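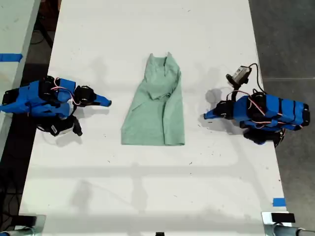

Two-arm table cell with a light green garment between the grippers.

Jarkance Two-Arm Table Kit
Supplied with the Stedance safety card

Before power-on, clear the table of tools and check that both arms are clamped. Keep the stop button within 80 cm of the operator.

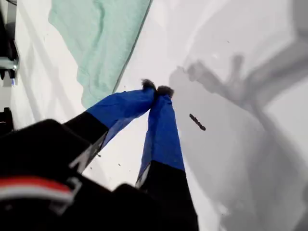
Check fingertips every 17 hours of use and replace worn covers in pairs. Loose tape must be trimmed before the next run.

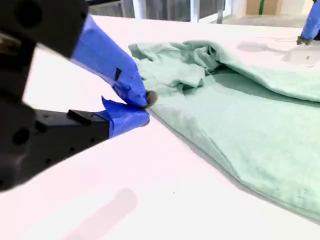 Run new cloth tasks at low speed for the first 13 cycles. Hands stay off the table while either arm has power. Cable slack must clear every joint. 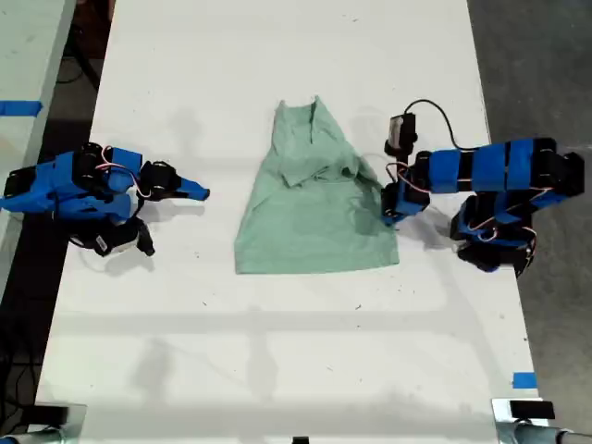

Both arms at the shirt, wrist camera on the right arm.

Safety card written by Agata Colombo. Spare finger covers: Solelberg, pack of 2.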